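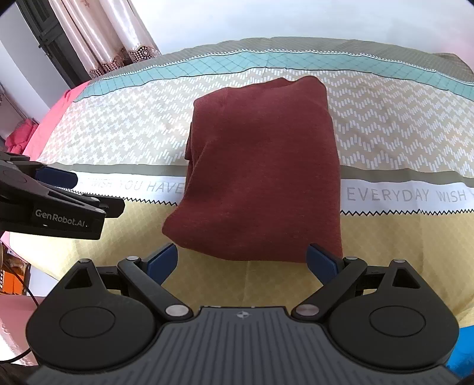

Do lavender bags keep moths away? Not much, in my view. The smell fades within weeks, and I've yet to see a shop promise anything firmer than "helps deter". A dark red knit folded on the bed, as above, needs checking before it goes in a drawer, scented or otherwise. Stitwood sells a pack of 16 bags and I'd save the money.

Is cedar any better?
A bit, when fresh. Kong cedar balls claim "100 days of protection". Protection from what, tested how? The box is silent on that.

Does freezing work?
It can, if the freezer is cold enough and you leave the jumper in a sealed bag for 2 weeks. A night next to the peas is a waste of a night.

Can I just wash everything at 55 degrees?
That should deal with eggs and grubs. It may also leave you with a jumper for a doll. Read the care label first.
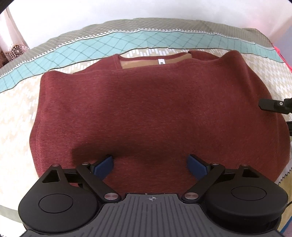
Maroon jumper, folded, with a small label at the neck.

Are moth traps worth buying?
Only to find out whether you have moths. The Plellero and Somow ones both catch males, and it's the grubs that eat the wool.

Do moths eat acrylic?
Rarely, unless it's mixed with wool or has food down the front.

When should I check?
I do mine in September, seams and cuffs first.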